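# Station kit planning – README

This folder holds the equipment plan for the Derudau handling stations: what goes into one station, what wears out, and what to order before adding a second. It is kept with the recordings so that whoever budgets the next round can check a line item against the work it was bought for. Prices are in the spreadsheet and are left out of this file.

## What one station needs

- One pair of hand-held grippers, left and right, with marker plates fitted
- One aluminum extrusion frame, sized to the table
- One flat white board or paper cover for the work surface
- Two tripods
- Cable for both grippers, with spares
- Hazard tape for the floor
- One parts bin of task objects

Grippers are bought in pairs only. A single replacement costs nearly as much as a pair from Clusel, and mixed batches have to be recalibrated together anyway. Lead time is 6 weeks.

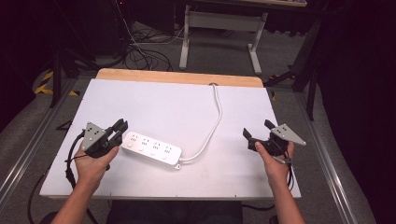 Cabling is the item most often under-budgeted. The first order covered the exact run from gripper to recorder and left no slack for the operator's arms. Plan on one spare per gripper and a longer length than the drawing calls for. Strain relief is listed separately under Avitix part lines and should be ordered at the same time as the cable.

## Consumables

Budget for consumables by recording block, not by month. One block is 50 takes. The allowance per block is:

- Finger sets: 1
- Cover sheets: 6
- Task cables, short: 18

Finger sets are printed in-house, so the cost is filament and printer time. Keep 13 printed sets on the shelf before opening a new station. Fewer than that and a print failure stops recording.
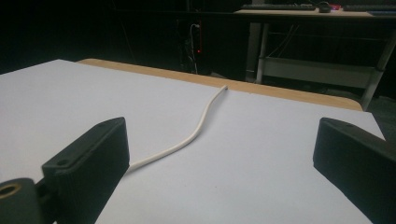
Task objects should be cheap, easy to replace and available in the same form a year from now. Power strips meet all of this if bought as one lot. Short lengths of wire are cheaper still, but color matters: a thin white cable on white paper has little to separate it from the background except a faint shadow and a slight sheen. Price a second cover in a darker color if the block includes wire of this kind. The Amundsen plan already has a line for it.

## Not included

Desks, computers and floor space come out of the room budget. Lighting is still open – one quote is in, and a second has been requested. Do not copy the lighting figure from the old plan into a new one.

## Revising this plan

Change the spreadsheet first, then this file. Orders for the next station close in February. Lines marked "hold" stay in the total until they are removed by hand.

Derudau station planning | Contact: see project page | Back to top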